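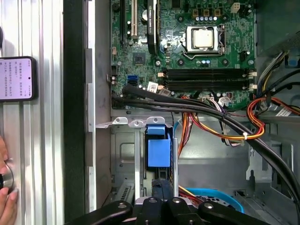 GROMUS OPENS SECOND REPAIR COUNTER IN SEIXAS, DROPS DIAGNOSTIC FEE

For immediate release, 10/08/2022

SEIXAS - Gromus, the independent computer repair shop, opens its second counter today, inside the old Bisov stationery store. Desktops, laptops, printers. No appointment needed.

Big change first: the $32 diagnostic fee is gone, at both locations. Bring it in, get a written quote, decide later. Quotes good for 12 days.

Also new is Gramora, a trade-in plan for older desktops. Working or not. Owners get store credit, and machines worth fixing are refurbished and sold with a 47-day warranty. The rest go for parts. Pilot ran at the first shop since July and took in 3253 pounds of equipment, more than we had shelf space for frankly.

Customers should back up there files before drop-off. Drives from traded-in machines are wiped on site, and a wipe certificate is availble on request. Please keep your power cord at home unless the cord is the problem.

Not accepted under Gramora: tube monitors, loose batteries, anything with water damage. Printers are repair only.

Parking behind the building, enter from the alley side. Front door sticks, push hard.

Press questions: ask for the front desk at either Gromus location. Photos of the new counter on request.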